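Teaching cloth folding: hand guiding or remote?
Posted in July by tuvthorpe_bench

We're teaching an arm to fold small cloths and I'd like opinions before we record any more. So far we have 100 demonstrations, all done by remote control with the Sorkitz handset. Two people took turns. The policy gets hold of an edge fairly well but then pulls too far and drags the whole cloth.

Fingers are wrapped in blue tape with the rubber tips left showing. We start each run with the cloth crumpled and come in low from the side, fingers nearly closed.
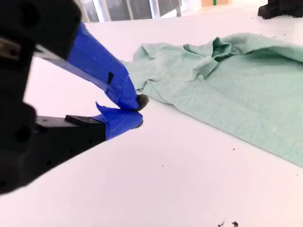 mossgate replied: Remote is your problem. You can't feel the cloth going tight through a handset, so you overpull, and the arm learns to overpull. Take hold of the wrist and guide it by hand. We switched at Tircombe and needed 15 demos for a hem grab that had taken us weeks.

tuvthorpe_bench, 16:40
Tried it. Our hands end up in the wrist camera view and the arm is stiff to push at that height.

pelican_9
I don't agree with mossgate. Hand guiding is fine if you only replay joint positions. If the policy works from pictures, keep your hands out of them. I'd slow the handset down and throw out any run where the cloth slides.

mossgate
That's most of the runs, by the sound of it.

pelican_9
Then record them again. The Riihimäki build lets you cap the speed near the table — it's under motion limits.

tuvthorpe_bench
Didn't know about the cap. Will set it and do another batch with one operator.

Contact the moderators | © Tuvthorpe Bench Forum | Back to top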